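Textiles and Ornament: Handout 3
Repeats, borders and small motifs
Instructor: Naima Saber

Welcome back! We finally get to repeats, my favorite part of the course. A repeat is any motif that comes back across a surface, and once you start looking for them you'll see them on bus seats, bread bags, bathroom tile, everywhere. 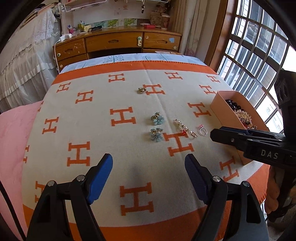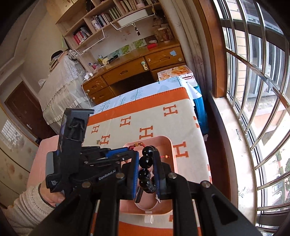 Fig. 1, first picture: cream blanket, letter H motif in orange, orange border. Second picture: round beads in a bracelet.

Terms to know

Motif: the single unit. A letter, a leaf, a dot.
Ground: the color or cloth the motif sits on.
Straight repeat: units line up in rows and columns.
Half-drop: each new column slides down by half a unit. Try this one on paper, it's so satisfying!
Border: a band that stops the pattern and tells your eye where to rest.

Scale changes everything. A two-inch leaf looks busy on a curtain, yet lovely on a pillow (bring your own scraps and test it).

Reading: Biswas, pages 56 to 69. Go slowly through the part on half-drops, the diagrams are wonderful.

For next class: draw one motif and repeat it 3 ways on grid paper. Color is welcome but optional.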